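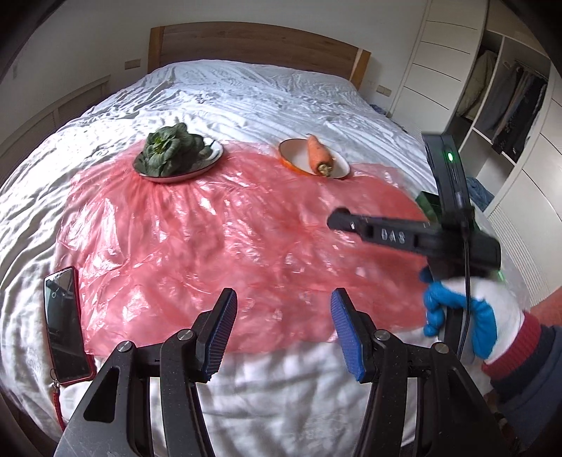
ロレッタ・フィッツシモンズ(Loretta Fitzsimmons)

Gorkadeo助成課題 中間報告
手持ちグリッパによる家庭内把持データの収集と、方策学習への効果の検証

1. 今期の結論

先に書いておきますが、申請書に掲げた「手持ちグリッパで集めた家庭内の実演データを足せば、未知の部屋での把持成功率が上がる」という仮説は、今期の結果からは支持できるとも棄却できるとも言えません。成功率の数字そのものは上がりました。ただ、その上がり方を仮説の裏づけとして読むことに、私は今のところ反対です。理由は第3節に書きます。

前回の報告会で、Ghaffari側の担当から「成果として対外発表できる段階か」と質問がありました。できないと考えています。発表用の資料をすでに作り始めていると聞きましたが、少なくとも「家庭環境への汎化を確認」という見出しは外してください。確認していません。

2. 収集の進捗

収集件数は計画どおりです。実験室の机上で取った実演が1,000件、住居の部屋で取った実演が1,000件、いずれも品質検査を通ったものだけを数えています。部屋は10室を使いました。寝室、台所、居間が主で、廊下と浴室は照明の条件が揃わず、来期に回しています。

寝室では、ベッドの上に野菜や果物を置く課題設定が多くなっています。食材をベッドに置く家庭がどれだけあるかと問われれば、ほとんどないでしょう。この設定は柔らかく皺の寄る支持面を得るために選んだもので、生活場面の再現を狙ったものとして読まれると困ります。申請書の「日常生活に即した」という文言は私が書いたものですが、今となっては言い過ぎでした。最終報告では直します。

支持面については、机上データとの差がはっきり出ています。シーツの皺や半透明のシートの反射は、机上の1,000件には一切含まれていません。薄いシートは光の当たり方で見え方が大きく変わり、対象物の輪郭検出がシートの折り目に引っ張られる例が目につきました。皿の縁をまたいで置いた人参も同様で、端が縁から出ているかどうかで接近の向きが変わります。こうした差を取り込むための収集ですから、差があること自体は歓迎です。問題は、その差に方策が対応したのか、それとも別のところで点を稼いだのかが区別できていない点にあります。

収集者は手袋を着用しています。手袋の色が画像に入り込むことについて、前々回に質問を受けました。現時点では除去処理をしていません。学習時にマスクする案と、そのまま残す案を並行して試していますが、差は試行のばらつきの中に収まっており、どちらがよいとは言えません。マスク処理を「効果あり」とした途中経過のメモが回覧されたようですが、乱数の種を一つしか試していない段階のものです。破棄してください。

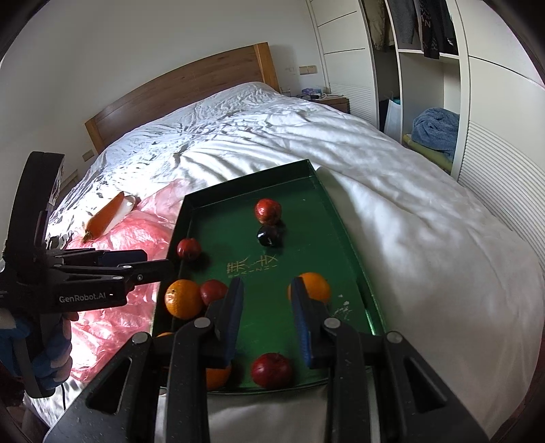

接近の途中で指が対象物を隠す問題も残っています。手元のカメラから見ると、指を開いて対象をまたいだ時点で、隣にある物の一部が指の陰に入ります。同じ種類の果物が近くに並んでいると、方策は隠れたほうと見えているほうのどちらを狙っているのか、外からは判断がつきません。記録上は「つかめた」で成功になります。指示した個体をつかんだかどうかは、今期の途中まで採点項目に入っていませんでした。これは設計した私の落ち度です。

両手で収集した分についても触れておきます。二台目の装置が片方の視野に入る場面がかなりあり、装置の位置から次の動作が読めてしまう疑いがあります。単腕で実行するときにはその手がかりがありません。両手分を抜いて学習し直す比較は計算が終わっておらず、今回は数字を出しません。

3. 評価の結果と、その読み方

評価は300試行です。学習に使っていない物体の配置で、Soltusの基準方策(机上データのみで学習)と、家庭内データを加えた方策を比べました。試行は両者に同数を割り当て、順番は交互です。

家庭内データを加えた方策のほうが成功は多く、差は偶然とは考えにくい大きさでした。ここまでは事実として報告できます。

その先について、私は三つの疑いを持っています。

まず、データ量の影響です。基準方策は1,000件、比較対象は合わせてその倍の件数で学習しています。家庭内のデータだから効いたのか、単に件数が増えたから効いたのか、この比較では答えが出ません。机上データを同じ件数まで増やした対照が必要で、これは申請時の査読でも指摘されていました。予算の都合で後回しにした判断は私も了承しましたが、後回しにしたまま「家庭内データの効果」と書くことはできません。

次に、部屋の重なりです。評価の配置は新しいものですが、部屋は収集に使った10室から選んでいます。壁、家具、寝具の見た目は学習時と同じです。これを「未知の環境」と呼ぶのは無理があります。未知なのは物の置き方だけです。9月の報告書案では「未知環境」となっていた箇所を、今回すべて「既知の部屋における新規配置」に改めました。見栄えが悪くなったという意見は承知しています。

最後に、対象物の易しさです。成功が増えた分の大半は、リンゴやオレンジのような丸く硬いものに集中していました。葉物野菜ではほとんど差がありません。葉は皿の縁から垂れたり重なったりするため、指先がどこに当たれば把持と言えるのか、採点者の間でも判断が割れました。小さな果実は件数が少なく、何か言えるだけの試行がありません。平均の成功率を一つだけ掲げると、丸いものが得意になったという話が、家庭で役に立つようになったという話にすり替わります。以後の報告では、物体の種類ごとの表を必ず並べます。

Soltus側からは、基準方策の調整が不十分だったのではないかという問い合わせも来ています。もっともな問いです。学習率は先方の推奨値のまま、こちらでは探索していません。自分たちの方策のほうは何度か調整しましたから、公平とは言いにくい比較です。来期は両方に同じ調整の手間をかけます。

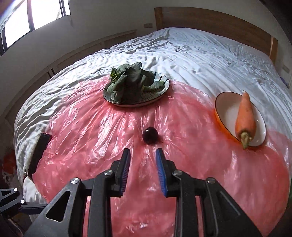 図3 寝室での収集。半透明のピンク色のシートに置いた小さな丸い果実と、奥の葉物野菜、右手の人参。

小さな果実については、もう少し補足します。シートの皺に沿って対象が動く失敗を、現行の採点表では「把持失敗」に一括しています。指が届かなかった失敗と、触れたあとに逃げられた失敗とでは、必要な対策がまるで違います。前者は視覚の問題、後者は閉じる速さや指の面の問題である可能性が高いのですが、今の記録からは分けられません。映像を見直して分類し直す作業を始めており、二人の採点者が独立に付け、一致しなかったものは集計から外さずに「不一致」として残します。外すと数字がきれいになりすぎるからです。

4. Pavexの自動採点について

今期から、成功判定の一部にPavexの自動採点を試しました。手作業の採点と比べると全体の一致はよく、省力化にはなりそうです。しかし食い違いは葉物とシートの絡む場面に偏っています。シートごと持ち上げたものを成功とした例もありました。難しい場面でだけ甘くなる採点は、平均の一致度が高くても使えません。来期も手作業を正とし、自動採点は下見の用途に限ります。採点の人件費を削る前提で組まれた予算案は、このままでは通せないことをお伝えしておきます。

5. 来期の計画と、お願いしたいこと

対照実験を最優先にします。机上データの追加収集はGhaffariの実験室で行い、家庭内データと件数を揃えたうえで、基準方策から学習し直します。両手分を抜いた比較もここに含めます。

評価用には、収集に一度も使っていない部屋を確保します。候補は挙がっていますが、使用の許諾がまだ取れていません。許諾が間に合わない場合、環境への汎化に関する主張は最終報告から全部落とします。弱めた表現で残すつもりはありません。

新規の家庭内収集は、対照の結果が出るまで止めたいと考えています。件数の目標を引き上げる案をいただいていますが、今の設計のまま増やしても、第3節の疑いは一つも消えません。収集班の手が空く分は、既存データの失敗分類と、指示した個体をつかんだかどうかの付け直しに回します。

費目の変更が必要です。収集旅費の残額を計算資源と採点の人件費に振り替える申請を、この報告と一緒に提出しました。振替が認められない場合は対照実験の規模が縮みますので、その旨を早めにご連絡ください。

最終報告の題目についても相談させてください。現在の題目には「効果の実証」とありますが、本報告では「効果の検証」としました。対照の結果が出てから、改めて決めたいと思います。

添付:物体種別の成否表、採点手順書(改訂版)、費目変更申請書の写し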